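The Second Life of the Office Move

Plodham, Tuesday, just after 7 a.m. Two vans already double-parked. Guoqing Duan is on the sidewalk with a clipboard and a coffee he won't finish.

He moves offices. Labs too, small clinics, one time a piano school. Twenty-two years of it. Homes he gave up on early. "People cry over a lamp," he says. "In an office they just want to know where the printer went."

Business is odd right now. Fewer big moves, lots of little ones. Firms giving up half a floor, then wanting it back. His crew did 146 jobs last year and most of them were under 30 desks. One company in Uvden went down a flight of stairs in January and back up again before summer. Same chairs. Same elevator, same broken button.

What gets left behind

More than you'd think. Mugs, cables, whole filing cabinets that noone has a key for. Huiling Ren runs the resale side out of a warehouse in Ketwood and takes nearly all of it. Desks go fastest. Meeting tables hardly sell at all, too long for anybody's stairs. She has one that's been there so long the staff eat lunch on it.

Her rule on worktables: buy white, buy plain, and don't fuss over marks. Buyers always rub at a smudge with there thumb, she says, and then they pay anyway.
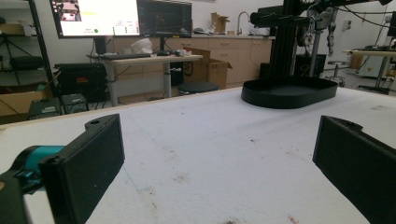 If you're moving soon

Book the elevator before the van. Label the walls at the new place as well as the boxes. Duan wants a floor plan taped by every door, big print, desk numbers only, no names. People quit, people swap. Desks stay put.

And pack the router last. Ait Brahim, the design firm on Duan's list for the afternoon, packed theirs first. Somebody is still going through boxes.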